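Home | Talks | Speakers | Notes | Contact

Asif Sandhu: speaker notes, "Sharing a bench with the arm"
Britley, January 16, 2023

Start with hands up: who packs, picks or sorts for a living? Wait for the hands. Say hello properly to those people, the talk is mostly for them!

I run the packing floor at Feltonia. There are 16 of us on a shift, and until last June every one of us spent part of the day sorting mixed parts by hand. I did it myself for four years and I can still feel it in my wrists.

Then we got the arm. Tell the story of the first morning, everybody standing there with a mug of tea, pretending to be busy. (Pause, people usually laugh.)

What I love about this work is how small it starts. Before the arm goes anywhere near a customer's order, we practise with plain shapes on a board. Stars, cylinders, a cube, a heart. You learn such a lot from watching it feel its way towards a block, and so do the people who'll be working next to it. 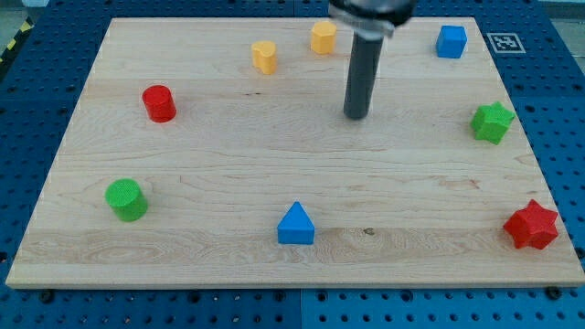
Practice board with eight shape blocks, the rod over the open middle.

Leave that up while I talk. Ask the room which block they'd push first, and why. Somebody always says the heart. When we asked the packers the same thing, Seyoum from the late shift said "the one nearest the edge, before it goes on the floor", and we changed the practice runs that week. Years of sorting went into that answer.

Now the jobs question. Don't rush it. Nobody on our floor lost hours, but the work did change and some of it was hard. Sorting was when people chatted. With the arm doing more of it, the bench went quiet, so we moved two stations to face each other. Cheap fix, big difference.

New tasks: setting out trays, checking, stopping the arm when it gets muddled. We logged 3491 stops up to the new year. Read that number slowly. Each one is a person spotting something and deciding what to do about it, and I think that's skilled work and should be paid as such. Mention the Brusness site, where they've put it in the grade.

Questions. If it goes quiet, ask who has named their machine.

Contact the organisers | © 2023 Britley Talks | Back to top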